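# Chapter 6: Picking a Gripper for Soft Things

When I first got asked to compare grippers, I lined up a row of blocks and tins and thought I was done by lunch. Every tool on the bench picked up every block. I had a lovely table full of ticks and I'd learned nothing at all! So this chapter starts with cloth, which is where grippers begin to show their differences (and where I started to like the job).

The tests come from the bench at Dultanbridge. We put two pad styles up against each other: the smooth Arruda pad and a ribbed pad cut in the Nirnunent workshop. Each one got 280 tries at lifting a folded piece of clothing by its near edge, so 560 altogether. A try counted only if the fold came up and stayed folded while you said your own name out loud. Yes, that was our timer, and no, I wouldn't do it that way again.
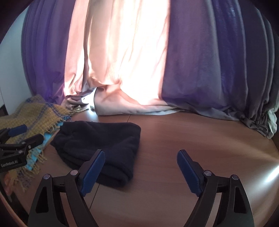

Urkeck wrote back after reading the first draft that hand-held trials flatter any gripper, as a person's wrist makes dozens of little corrections that an arm would never make, and asked for the same test on a fixed mount before any pad was called better.

Fair enough, and I went a bit pink reading it. Your wrist really does cheat for you. You feel the fabric bunch, you tip the tool a hair, and the score goes up for a pad that did very little to earn it. We ran another short set on a mount in May and both scores dropped. The ribbed pad still came out ahead, with 211 good lifts from its hand-held tries, but the gap was smaller than I'd been bragging about.

There's a second thing to watch, and that's how wide you open the fingers before you go in. Too narrow and you push the edge of the fold along the table like a snowplough. Too wide and you lose your feel for where the two pads will meet. I like to come in with the fingers well apart, get one pad down close to the cloth, and only then start to close. 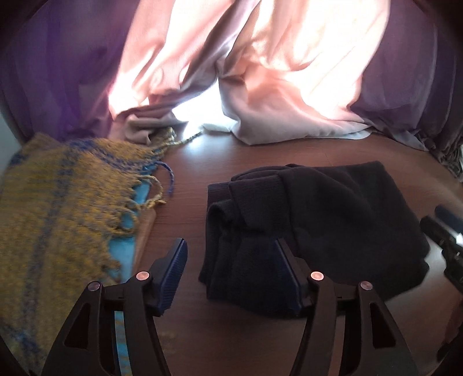
Closing speed comes next, and we'll spend most of section 6.2 on it. Go slowly at first. A thick fold squashes a long way before it pushes back, so a controller that waits for a set force will keep squeezing well past the point where you'd have stopped by feel. Write down the finger gap at the moment of lift as well as the force. You'll want both when we get to the plots.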